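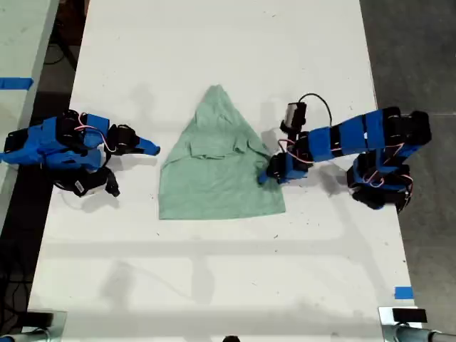 Garment Care and Presentation
Unit 9: Folding knit tops

Instructor: Valentyna Semeniuk
Lab assistant: Vojtěch Ďurica
Revised August 18, 2023

Read this before lab. Bring one plain short-sleeved t-shirt, washed and fully dry. A mid-weight cotton works best for a first try. Very thin jersey slides around, and shirts with a large rubbery print resist the fold.

1. Why knits are handled separately

In Unit 8 we worked with dress shirts. Those are woven, and a woven cloth takes a crease and keeps it. A t-shirt is a knit. The yarn runs in loops, so the cloth stretches in both directions, more across the body than up and down. When you pull a sleeve to straighten it, the side seam moves too. Most crooked folds start with a shirt that was pulled out of shape before the first fold was made.

Two terms come up throughout this unit.

Grain: the direction of the columns of loops, which normally run from hem to shoulder. In a cheap shirt the body may be cut off grain, and the side seams will twist toward the front after washing. Fold such a shirt by its outline and ignore the seams.

Relaxed width: the width of the shirt at the chest when it is lying flat with no hand on it. Measure this, not the stretched width.

2. Surface

Use a smooth, hard table at hip height. A padded ironing surface grips the cloth and makes it hard to slide a layer into place. Wipe the table first. Lint shows up on solid colors, and the Skotlow tables in the back row collect it along the joint.

3. Laying out

Place the shirt face down with the hem toward you. Hold it at both shoulder seams, lift it clear of the table, and let it drop flat. Smooth from the center outward with the side of the hand. Use light pressure. Fingertips drag the loops and leave ripples that get trapped inside the fold.

Check that the two underarm points are level with each other. If they are not, lift and drop again. Don't tug one side down to match.

4. The standard retail fold

a. Set the folding board with its top edge at the back neckline.
b. Bring the right side over the board, side seam parallel to the board edge.
c. Turn the sleeve back on itself so that it lies inside the outline.
d. Repeat on the left.
e. Slide the board out from the hem end.
f. Bring the hem up to just below the neckline.
g. Turn the shirt over and square the collar.

Bulk gathers wherever a sleeve or collar is tucked over another layer. Some ridge is normal. To reduce it, stagger the layers so that the sleeve hem does not sit directly on top of the side seam.

5. Folding without a board

The steps are the same, but you have to judge the width by eye. Beginners tend to bring the shoulders in farther than the hem, and the shirt comes out narrow at the top and wide at the bottom. A tapered shirt cannot be stacked. Open it completely and start from the layout. Correcting the taper by pulling on the lower corners only stretches the hem.

Practice until the top and bottom widths match closely on three shirts in a row.

6. Wrinkles

Fine wrinkles in cotton are acceptable for home storage. For display, steam the shirt on a hanger before folding and let it cool. Folding warm cloth sets new creases along every edge.

7. Stacking and storage

Alternate the collar direction every few shirts so the stack stays level. Heavy knits go at the bottom. Keep stacks out of direct sunlight, which fades the exposed edge of each fold before the rest. For the shelf exercise we will use the Flandden units in Room 3945.

8. Lab assignment

Work in pairs. Fedir Boiko and Zoriana Shevchuk will set out the boards. Each person completes three board folds and three folds without a board. Your partner measures the top width and the bottom width of each finished shirt and records both on the lab sheet.

The lab is graded out of 100. Half the grade is for even width, the rest for collar position, surface condition, and a completed sheet. Speed is not graded in this unit.

If you miss lab, write to Uliana Savchuk to arrange a make-up time. Leave the boards flat in the drawer when you finish, largest on the bottom.

Next unit: sweaters and ribbed knits. Read the Gorska handout on fiber weight before class.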